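We use cookies to remember your settings and see which posts get read. Accept all / Manage choices

How to review a novel without giving the twist away

Quick one today, got a pile of proofs to get through before the end of January and this keeps coming up in my inbox. How do you review a book when the best thing in it is the thing you can't mention? Time-slip novels, thrillers, anything with a second half that rewrites the first half.

My method below. Takes me an evening once the book is finished. I'll use The Rellholm Letters as the worked example, published by Hininen, which I read over Christmas and loved. Big secret in the middle. You won't find it out here.

What you need: the book, sticky tabs in two colours, a notebook, something to type on. I use a Durard notebook but any old thing does.

Step 1. Draw your line before you start reading

Look at the blurb on the back. Whatever the publisher gives away there, you can give away too. Everything else is up for debate. Write the blurb facts down on the first page of your notes. For Rellholm that was: a woman inherits a house, finds letters adressed to her, dated before she was born. Fine. All usable.

Careful with blurbs on websites though, they can run longer than the one on the jacket and sometimes say far too much. Go with the jacket. 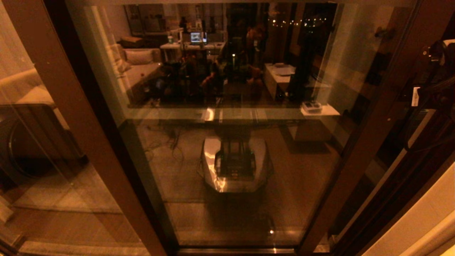
Evening, little lights on, reflected in the glass.

Step 2. Tab as you go

Green tab — safe to quote. Red tab — spoiler, but I want to remember it. Don't stop to write notes on every tab or you'll never get to the end. A word in pencil at most. Library book? Scrap paper slips, no pencil.

If you read on an e-reader, highlights work the same way. Put an S at the start of the note for spoiler. Export them all when you finish, then delete the S ones from the file you're going to write from. Sounds fussy. Saves you copying the wrong line at eleven at night.

Step 3. Write the spoiler version first

Most people skip this and it's the step that matters most. Get it all out. Ten minutes, no stopping, everything you'd say to a friend who had read it too. The twist, whether you guessed, whether it was fair, the bit on the stairs that made you shout. Nobody else sees this.

Then go through and underline every sentence that only makes sense if you know the ending. Those go. What's left is normally a decent half a review, and you've found out what you really think of the book, so the rest comes quicker.

Step 4. Swap events for effects

So you can't say what happens. Say what it did to you instead. Some swaps from my Rellholm draft:

Before: "When we learn who wrote the letters..."
After: "The letters get stranger as the book goes on, and I stopped trusting my own memory of the early ones."

Before: "The death in chapter nine..."
After: "The middle stretch is much sadder than the opening lets on."

Before: "The sister turns out to be lying."
After: Cut. Couldn't be saved. Some can't. 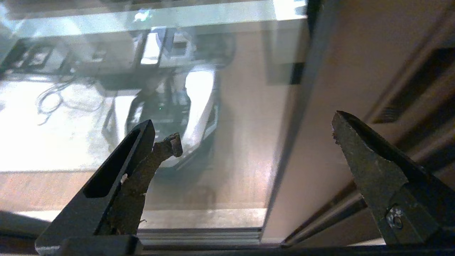
Watch out for the sneaky ones as well. "You'll never see it coming" is a spoiler. So is "nothing is what it seems", so is comparing it to a very famous book with the same trick. I did that once with an Oakley Press title and had a rather cross email, deserved. If the comparison is the twist, leave it out and compare the tone or the setting.

Tense matters too. If you write "she was a wonderful character" people will assume she dies. Keep to the present all the way through.

Step 5. Pick three things and stick to them

A short review has room for three proper points. For me it's usually:

People — do I believe in them, do I want to sit next to them
Place — could I find my way round the house by the end
Pace — where did it drag, where did I miss my stop

One green-tab quote for each if you've got it. Keep quotes short, and if you're working from a proof check them against the finished copy, lines do get changed. If you can't check, paraphrase.

For Rellholm I had loads on place (the house is brilliant, damp coming off every page), plenty on people, and one grumble on pace. The first 5 chapters are slow. I said so. Put your grumbles in, a review with no grumbles reads like the back cover.

Step 6. The opening line

Leave it till last. Mine are always rubbish if I start with them. Don't open with the plot, open with the feeling or the odd detail that stuck. Then two sentences of set-up, straight from your blurb facts in step 1. Then your points.
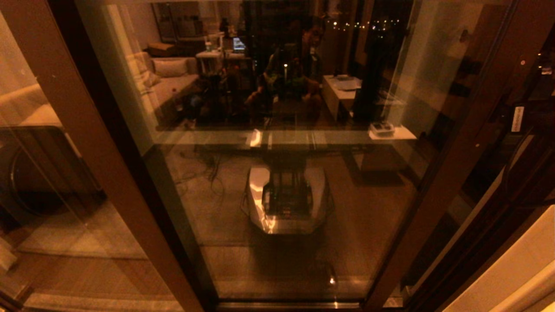
If you're stuck, read your ten-minute splurge again and find the line with the most energy in it. Nine times out of ten there's a clean version of it that'll do as an opener.

Step 7. The cold read

Leave it overnight if you can. Then read it as somebody who has only seen the cover. Any sentence that makes you think "ooh, so does that mean..." needs another go. Better still, hand it to someone who hasn't read the book and ask them to guess the ending. If they get anywhere near, back to step 4.

Check the boring stuff while you're there. Title right, author's name spelt right, publisher, whether you were sent a free copy (say so, at the top). And your picture captions and tags! I've seen careful reviews ruined by a tag at the bottom saying "time travel".

Step 8. Where to put the spoilery bit

If you really must talk about the ending, do a seperate post. Link to it at the bottom with a plain warning. Hidden text boxes are no good, they show up in previews and email versions and then you've spoilt it for everybody on your list.

Star ratings — up to you. I've stopped doing them.

Right, back to the proofs. Doing one on reviewing short story collections next, which is a whole other headache.

3 comments

Guest
The present tense tip!! I've been killing off characters by accident for years.

bookishandbehind
Does the jacket rule still work for sequels? The blurb for book two always gives away book one.

Reply from the blog
Good point. I put "spoilers for book one" in the first line and then crack on.

Get new posts by email. Unsubscribe whenever you like.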